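Zorndale Sessions Get First Full Release in April

February 16, 2020

Petik, the archival imprint of the Riketti label, will issue the complete Zorndale tapes in April as a four-disc set with a printed session log. The recordings were made over 17 days by the art-rock group Rüegg and have circulated until now only as a single LP, which used nine minutes of heavily edited material on its second side.

The set contains 34 tracks. Two discs hold the basic takes in the order they were recorded, and the other two hold overdubs, rough mixes and the original album sequence. Studio talk between takes has been kept where it ran onto the same reel. Where it did not, the tracks are separated by short silences.

Transfers were made from the first-generation multitrack reels. The label says the reels were baked before playback, and that azimuth was set again for each one, as the alignment tones at the head of the tapes did not agree with one another. No noise reduction was applied to the basic takes. The album sequence was taken from the cutting master and has been corrected for speed. The original LP ran slightly sharp, a fault that listeners have long heard in the organ part on the opening track. 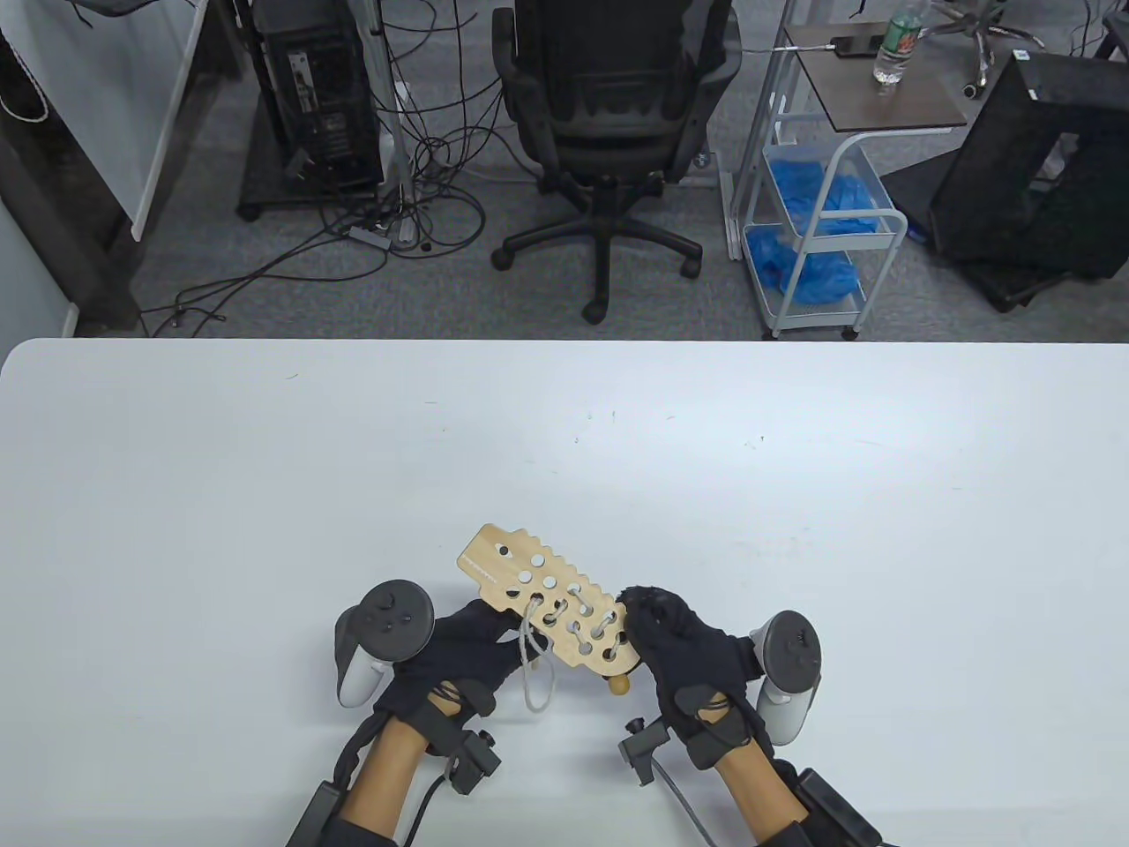
A white lace threaded through part of a perforated wooden board.

The new edition also changes the credits. The LP listed the group as a trio on every track. The session log shows a second bass player on the longer pieces and a different drummer on the closing one, and the booklet now gives personnel take by take. Composer credits are the same as before.

Riketti has not remixed the album. A stereo reduction made at the end of the sessions, and rejected then by the band, appears on the fourth disc. It places the voice lower and leaves the tape echo off the guitar. Two of its tracks fade earlier than the released versions, and one runs on past the known ending into a count-in for a piece that was not recorded.

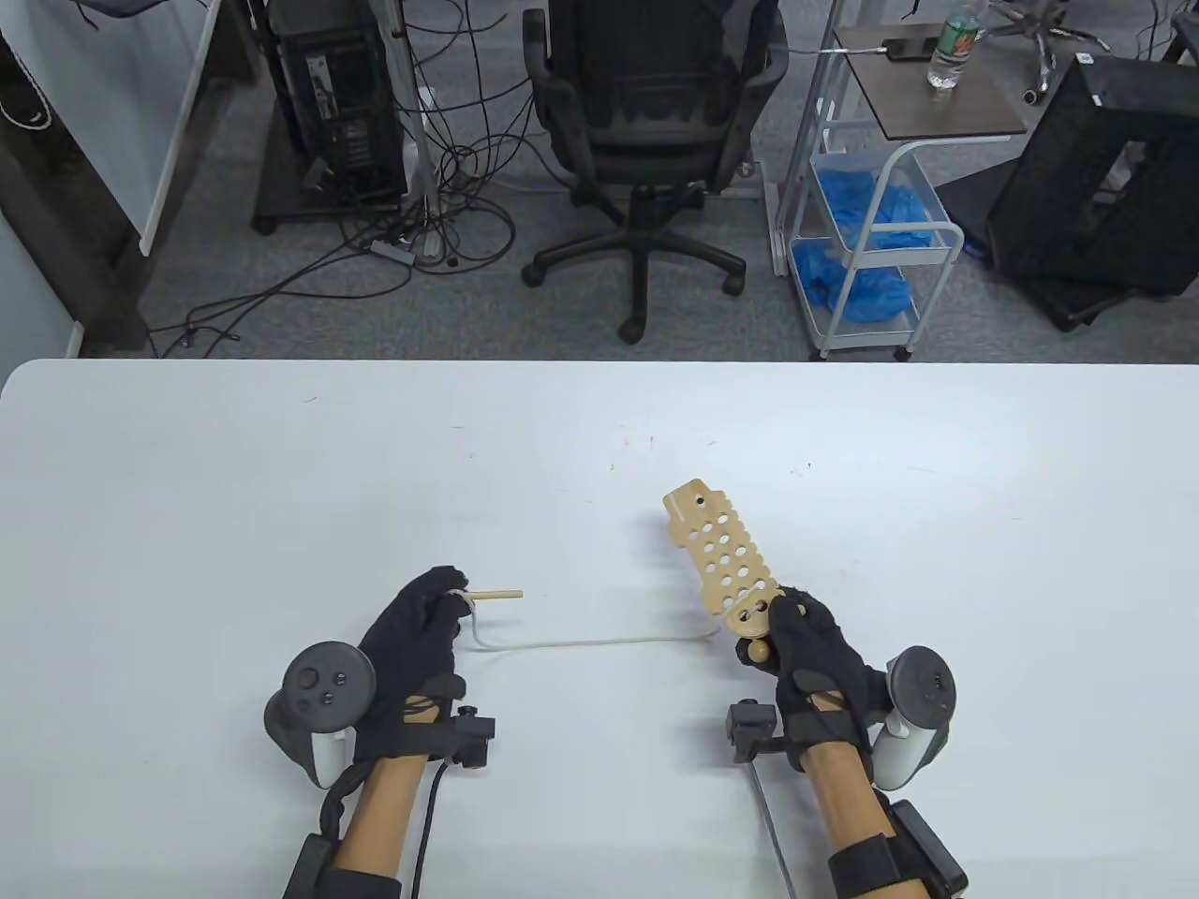 Petik's transfer notes, published with the announcement, drew a response from Marlow, who wrote on the label's comment page that the speed correction should have been offered as a separate download, with the sharp version left in its place on the disc. The same comment asked whether the crossfade between the last two songs had been rebuilt from the multitracks or copied from the cutting master.

The label replied that the crossfade was copied and that it had no plans to offer the uncorrected transfer.

The set will be sold on compact disc and as a lossless download. A vinyl edition of the album sequence alone will follow if the lacquers pass inspection. The session log will be printed at its original page size and will not be included with the download. Orders open on the Riketti site on the day of release.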